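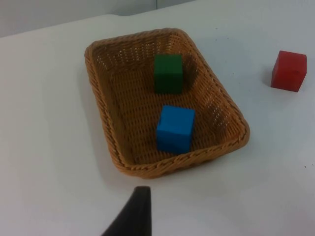 Florkholm Benchtop Coating, Satin White

Florkholm is a two-part, water-based polyurethane for interior benchtops, desks and shelving. It cures to a hard, low-sheen film and can be tinted to any pale colour in the Pranditix range. Supplied as base and hardener in matched tins.

Product code: 804
Pack size: 4 L kit (base and hardener)
Finish: satin; matt to order
Coverage: up to 12 m² per litre per coat on sealed timber
Application: short-nap roller, foam roller or HVLP spray
Clean-up: water, before the mix gels

Suitable substrates

Primed MDF, sealed hardwood and softwood, particleboard with sealed edges, and previously painted joinery in sound condition. Melamine and high-pressure laminate must be abraded and primed with Michiels Adhesion Primer. Do not apply over wax, silicone polish or oil finishes. Not for exterior use, floors, or surfaces in constant contact with water.

Preparation

Wash with sugar soap, rinse and allow to dry. Sand to a uniform dull finish with 180 grit and vacuum off all dust. Fill dents and fixing holes, then spot-prime the filler. Exposed MDF edges absorb more primer than the face and normally need a second coat.

Mixing and application

Stir the base thoroughly before adding the hardener. Mix by volume at the ratio printed on the tin. Do not thin the first coat. Work in one direction from the back edge to the front and lay off lightly. Two coats are standard over a white primer; allow three over dark timber. Sand between coats with 320 grit.

Gelled material cannot be recovered with water or fresh hardener – discard it.

Curing

Light use is possible after overnight drying in a ventilated room. Avoid rubber feet, adhesive mats and wet cloths until full cure. Low temperatures extend all times.

Ordering

Kits are stocked at our Tarnitz warehouse. Tinted kits are made to order and are non-returnable. Trade accounts and colour matching: ask for Sinéad Mac Giolla, extension 51. Safety data sheets are supplied with each order.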